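Tiêu: a word list of household and workshop terms, Vietnamese to English

Version 2, 27th December
Maintained by Thảo Quan and Kiều Đoàn

What is in this package

Tiêu is a small bilingual word list. It has 636 entries, each with a Vietnamese headword, one or more English translations, and a short example sentence in both languages. The list started as teaching material for an evening class and was later cleaned for use in dictionaries and spelling tools.

Files

entries.tsv has the full list, one entry per line
examples.tsv has the example sentences, linked by entry number
changes.txt has the notes for each version

All files are in UTF-8. Vietnamese letters are stored in composed form (NFC). If your search does not find a word with tone marks, please check this first, it was the cause of most of the messages we received for version 1.

How the entries were collected

The first 500 entries were written by Thảo Quan from class notes. The others were added by Vinh Võ, who worked mostly on tools, furniture and small parts. Huệ Hầu read every English translation and marked those which sounded like a catalog.

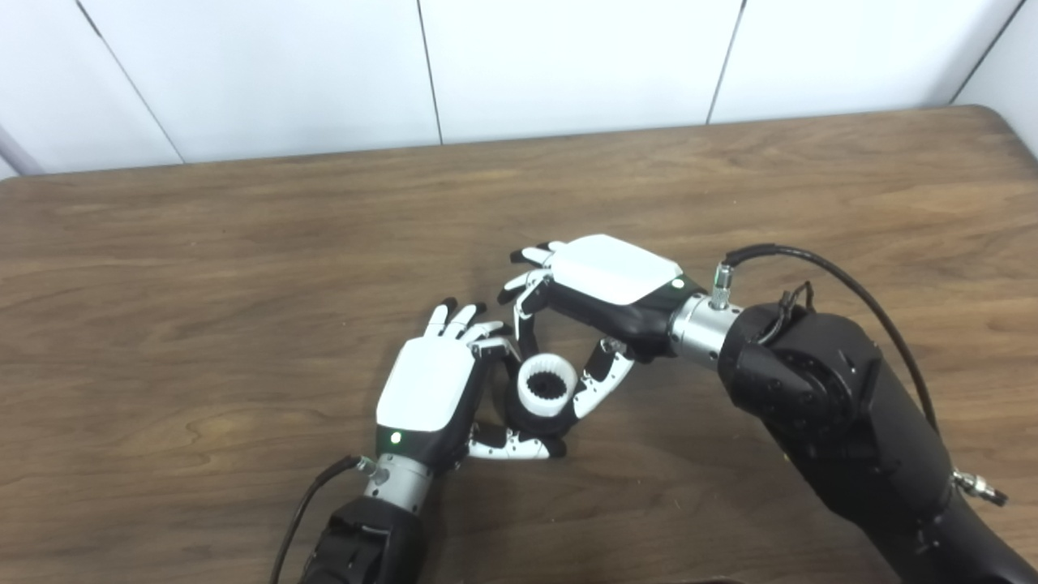

Words for shape gave us more difficulty than words for things. Vietnamese often puts a classifier before the noun, and the English translation has no place for it. "Vòng" can be a ring, a loop or a round of a game, so it has 3 separate entries. For a white ring with ridges on the inside, like the one held between the two hands over the table, our readers first chose "vòng răng", and one of them preferred "vành răng". We kept both, with a note that the second is more usual in technical books.

Fields

id: entry number, never used again after an entry is deleted
head: Vietnamese headword
class: usual classifier, empty if there is none
en: English translation, several are divided by a semicolon
region: north, south or both

Known problems

The region field is weak. Four of the five people who worked on the list speak a southern variety, so "both" sometimes means only that we did not know a northern word. Kitchen words are better covered than words for sewing. Tươi Quách is preparing a sewing part, planned for February.

License

You may copy and change the list for any purpose if you keep the names of the maintainers. Corrections are welcome, please give the entry number in your message.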